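The Red Ones

Consuelo Olmedo did her best thinking with laundry, and she would tell anyone who stood still long enough. Ironing was for grudges. Socks were for money. But red things, the old team things, those she saved for last, because they were the best part of the whole week!

She had played two seasons for Brorkness, which was a town league side with a terrible field and a wonderful bus. The bus had a heater that worked only on the left, so the whole team sat on the left, and the driver, Ryszard Wasilewska, took every corner like a man carrying soup. She was 27 then. She wore number 19 and scored one goal, in October, in a fog so thick that the goalkeeper asked her afterward if it had gone in.

It had gone in. She still got goosebumps.

Now she lived above the bakery on Fodero Street, in an apartment that got the most gorgeous sun in the morning. She had bought the gray cushions for the fabric alone – you could put anything down on them and it looked like it was in a store window – and the yellow had been a leap of faith, and oh, had it paid off. On winter mornings the light came across the floor and the whole place warmed up like toast. She wouldn't have folded in the bedroom for a thousand dollars.

So the red things came out here, onto the gray, where she could get a proper look at them.

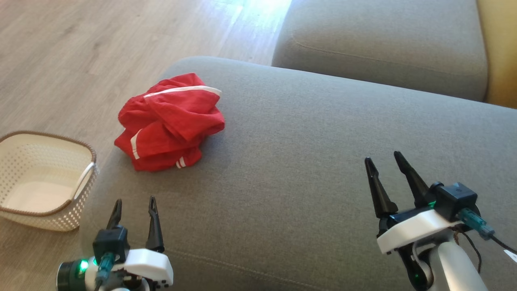
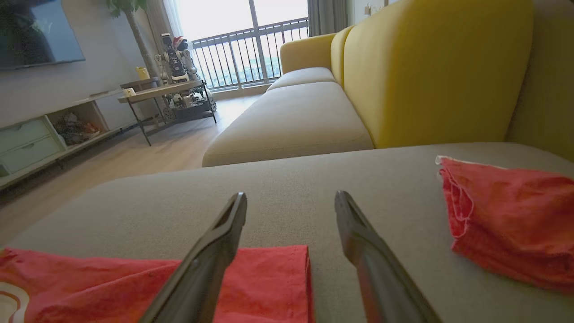
She always started by smoothing. You put your palm flat in the middle and pushed outward, and the creases ran ahead of your hand. Her aunt had taught her that, along with how to whistle and how to lie about your age. Then one side over, then the other, then the hem up, and there it was, a neat little package of a Saturday from long ago.

The phone rang when she had one done.

"It's me," said Ryszard. "Are you sitting down?"

"I'm folding."

"Good, that's better. They're selling the bus."

Consuelo stopped with a sleeve in each hand. "Our bus?"

"It's behind the Jornura garage. The man wants 1,514 dollars. I asked him why the fourteen and he said that's for the radio."

"The radio works?"

"It gets one station. Accordion, mostly."

She laughed so hard she had to put the shirt down. She could smell that bus, the oranges and wet wool and somebody's liniment, and she could see the windows steaming up on the left and staying perfectly clear on the right.

"Ryszard," she said, "where would we even keep a bus?"

"I have a yard."

"You have a yard full of beans."

"Beans can move."

She walked to the window with the phone against her shoulder. Down on Fodero Street the baker was dragging out his sign, and the morning was so bright and so cold that it rang. She thought of the old team, scattered over three counties, all those knees. She thought of everyone squeezing in on the left.

"Does the heater still only do the one side?" she asked.

"I didn't check."

"Well, go and check! I'll get my coat."

She was halfway down the stairs before she turned around, ran back up, and took the shirt with her.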